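Reusing old pill bottles: who else keeps them all?

bikach_fan wrote:
OK, I finally went through the bathroom cabinet today and I'm so happy with it! Everything came off the shelves and onto the big table, and I'm matching each bottle to the list on the fridge before it goes in the bin. I love how much you can see through the amber ones (and the clear one is even better, the tablets sit right there at the bottom). 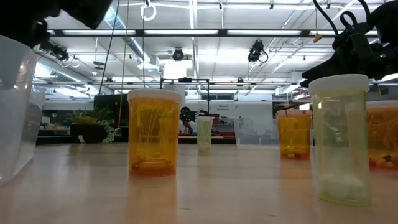

Re: Reusing old pill bottles
abelardo_apaza wrote:
Nice! I'm jealous of that clear one with the white cap. Amber is there for a reason though, some pills don't like light. I'd keep anything you still take in the bottle it came in.

Re: Reusing old pill bottles
vutstead27 wrote:
Disagree a little, Abelardo. My vitamins have lived in clear jars since April and they're fine! For prescriptions, sure, leave them alone. But empties are great for buttons, screws, sewing needles... I have 50 of them in the garage.

Re: Reusing old pill bottles
abelardo_apaza wrote:
Vitamins on a sunny windowsill? No thanks. Buttons, yes!

Re: Reusing old pill bottles
bikach_fan wrote:
Ha, buttons it is. Does anybody have a trick for getting the label glue off?

Re: Reusing old pill bottles
fouad_e wrote:
Cooking oil and baking soda, leave it on overnight.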